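Imetier abre convocatoria para cubrir dos plazas de auxiliar de mesa en su centro de Gindevby, dentro del programa Layug de preparación y ordenación de objetos. La presente convocatoria se publica en julio de 2019 y sustituye a la difundida anteriormente en el tablón interno, que queda sin efecto.

## Objeto de la convocatoria

El programa Layug se ocupa de la disposición ordenada de objetos de uso corriente sobre superficies de trabajo de pequeño formato. Las personas seleccionadas prepararán las mesas antes de cada sesión, colocarán los objetos conforme a la hoja de disposición, comprobarán su estado y los devolverán al almacén una vez concluida la tarea. El catálogo vigente consta de 1000 piezas, repartidas en 46 cajas rotuladas, e incluye menaje, papelería, textiles de pequeño tamaño y envases vacíos.

Se trata de un trabajo manual, de ritmo regular, que exige atención sostenida. No se requiere titulación específica.

## Funciones

- Limpiar y despejar el tablero antes de cada sesión.
- Retirar del almacén la caja indicada y firmar su salida en el registro.
- Situar cada objeto en la posición y orientación que señale la hoja de disposición.
- Anotar roturas, manchas, piezas ausentes o etiquetas ilegibles.
- Reponer el material al término de la jornada y dejar constancia de la hora.
- Colaborar en el inventario general de septiembre.

Las hojas de disposición se entregan impresas. Cualquier corrección deberá hacerse a bolígrafo, con las iniciales de quien la efectúe, y comunicarse a la coordinación antes del cierre del turno. No se admiten tachaduras sin firma.

## Puesto de trabajo

La labor se desarrolla ante tableros blancos y planos, cerrados por paredes blancas a izquierda, fondo y derecha, con perfiles metálicos en los bordes laterales y en el frente. La persona auxiliar trabaja de pie durante buena parte del turno, con pausas establecidas, y dispone de un asiento alto para las tareas de anotación.

El tablero debe recibir la pieza limpia y sin envoltorios. Las etiquetas adheridas a la superficie no se retiran ni se cubren en ningún caso — tampoco durante la limpieza —, y los productos abrasivos están excluidos. Para el panel frontal se empleará únicamente el paño suministrado por el centro.
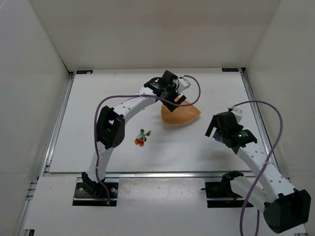
Iddrisu Gbeho pide que se haga constar que la colocación lleva más tiempo del que suponen los aspirantes, y que prefiere a quien vuelve a leer la hoja antes de soltar la pieza que a quien termina primero. Añade que las prisas se notan después en el almacén, cuando las cajas no cierran o aparece un cubierto entre los textiles.

La coordinación comparte este criterio. En la prueba práctica se valorará la exactitud por encima de la velocidad, y no se penalizará a quien solicite aclaraciones.

## Requisitos

1. Ser mayor de edad y disponer de autorización para trabajar en la fecha de incorporación.
2. Comprender instrucciones escritas en español.
3. Poder permanecer de pie durante periodos prolongados y levantar cajas de peso moderado. El centro estudiará las adaptaciones que se soliciten.
4. Tener disponibilidad en horario de mañana.

Se considerará mérito la experiencia previa en almacén, archivo, escaparatismo, hostelería o cualquier otra ocupación en la que haya sido necesario mantener en orden un conjunto amplio de objetos. Esta experiencia podrá acreditarse mediante certificado de empresa o declaración firmada.

## Condiciones

Contrato temporal a jornada parcial, con periodo de prueba conforme a la normativa aplicable. La retribución será la fijada en las tablas salariales del centro para la categoría de auxiliar, que pueden consultarse en la secretaría. La ropa de trabajo y los guantes corren a cargo de Imetier. El calzado, cerrado y de suela antideslizante, deberá aportarlo cada persona.

La formación inicial es remunerada y se imparte en las instalaciones de Gindevby. Comprende el manejo del registro, la lectura de las hojas de disposición y el cuidado de los materiales frágiles, en particular vidrio y loza.

## Presentación de solicitudes

Las solicitudes se presentarán en sobre cerrado en la secretaría del centro, o por correo postal a la misma dirección, con la indicación «Layug — auxiliar de mesa». Deberán incluir:

- Currículum de una página.
- Copia del documento de identidad.
- Carta breve en la que se exponga el interés por el puesto y la disponibilidad horaria.

La preselección será realizada por la consultora Flatden, que citará por escrito a las personas admitidas a la prueba práctica. Esta consistirá en disponer sobre un tablero el contenido de una caja y redactar la nota de incidencias correspondiente. El resultado se comunicará individualmente.

Las solicitudes incompletas podrán subsanarse una sola vez, dentro del plazo que se indique en la notificación. La documentación de quienes no resulten seleccionados se destruirá al cierre del procedimiento, salvo petición expresa de devolución. Las consultas se atenderán en la secretaría, en horario de mañana.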